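03/01/2026, by the table setting bench, Orkstead workshop
Filed under: Bench Notes / Tableware

Saturday, quiet, so I worked on the one-person soup setting for the Tilel order. The question from last time is still open: does the spoon stay on the tray, or does it go on the saucer beside the bowl? I prefer the tray. The saucer has a wide flat rim, but with a spoon on it I am always afraid for the edge.
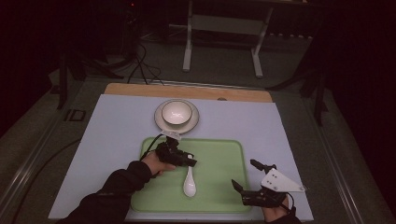 Bowl on saucer behind the tray, spoon on the tray with the handle toward the bowl.

I like this one. The dark rim on the bowl and on the saucer make a pair, and the green of the tray is calm next to them. The Wihongi sheet asks for 3 cm between tray and saucer. I find this too much for a small table and I wrote it in the margin in August already, without answer.

About the tray itself. Fistia sells it in two sizes and we have the larger one. The surface is matte and every fingerprint stays on it.

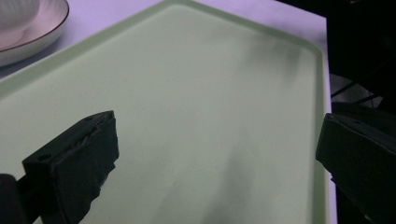 For cleaning I used only warm water and a soft cloth, then left it 30 minutes before I put anything on it. The strong soap is not good, it leaves lines when it dries. Please do not use the rough side of the sponge on these trays, also not for a small stain.

Still to decide: the angle of the spoon. Straight looks more formal, a little turned is easier for the hand. 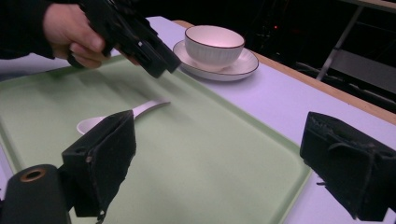 Soup spoon across the tray, bowl and saucer at the top.

To do: ask for 18 more spoons of the same type, measure the saucer, write again to Wihongi about the gap.

3 comments · 0 shares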